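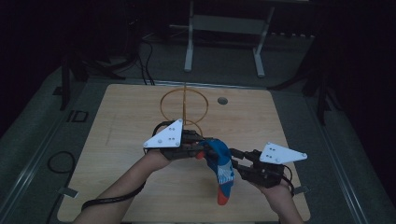 Última modificación: junio

Soporte de varilla Fliso, ref. 651

Soporte vertical de sobremesa para calcetines y otras prendas pequeñas de punto. Base de aro con travesaño y varilla central. Acabado metálico dorado. Se apoya directamente sobre el tablero, sin fijación. Fabricante: Ollport.

La prenda se coloca abierta por el puño y se hace bajar por la varilla. Los modelos con talón y puntera en color de contraste, como el azul y naranja, facilitan la orientación.
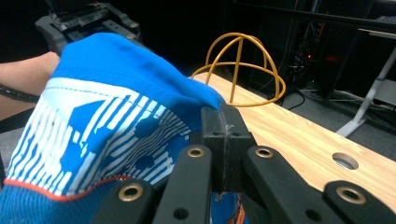 ¿Se puede usar con calcetines de malla?
La malla se admite si el tejido no tiene puntos sueltos; conviene revisar el extremo de la varilla antes de cada uso.

Limpieza: paño seco. No emplear abrasivos ni productos clorados. Repuestos: varilla Lai, ref. 2034. Embalaje: caja de 2 unidades. Pedido mínimo para distribuidores: 50 cajas.

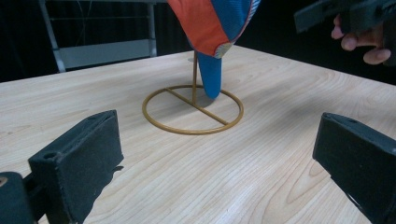 ¿Qué superficie necesita el soporte?
Cualquier tablero plano y nivelado, de madera o laminado, en el que el aro apoye en todo su perímetro.

Compatible con las bandejas Skerkine. El tablero no se suministra.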